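Home | About | Archive | Contact

The street party, sort of a report

Ok quick one because I'm wrecked and there are still 3 bags of bunting in the hallway.

We did it. The Samdale street party happened, October, sun out til six and then a cold wind that went straight through everybody. 66 people said yes. More than that ate. I had a spreadsheet for the food and stopped looking at it by mid afternoon.

Money first, as people keep asking. We spent $452 all up. Most of that was sausages, bread, the jumping castle deposit and a frankly silly amount of ice. Grerel did the hire chairs at mates' rates and dropped them off early, which saved us. Rovico lent the speakers. One of them buzzed. Still danced. 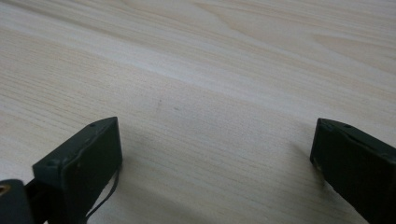 The cake was meant to be cut at four but the kids were all up the other end doing the sack race, and then the sack race had to be re-run (long story, there was an elbow), so it was closer to five. Chocolate on one side, lemon on the other. Lemon went first, didn't see that coming.

Things I'd do different. More shade. Fewer salads, we had two potato ones that were basically the same salad. Someone in charge of the music who isn't me. A proper sign at the corner so the delivery drivers dont try and squeeze through the witches hats.

Best bit was after dark. Lights strung between the gum trees, neighbours who've lived over the road for years and only ever waved, sitting down with a plate and talkng till late. The Harahap band played a short set, then a longer one when no one would let them leave.

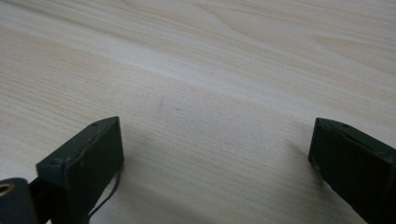
Light wood, bit of shine across the middle.

Will we do it again? Asked me at ten that night, no chance. Asked me this morning over leftover lemon cake, probly yes. Maybe March, when it's warmer in the evenings. If your keen to help, leave a comment and tell me what you can bring. Not potato salad.

Right. Bunting.

2 comments | Share

Recent posts
Sack race rules, final version
How much ice is too much ice
Chairs: hire or borrow?
The lemon cake recipe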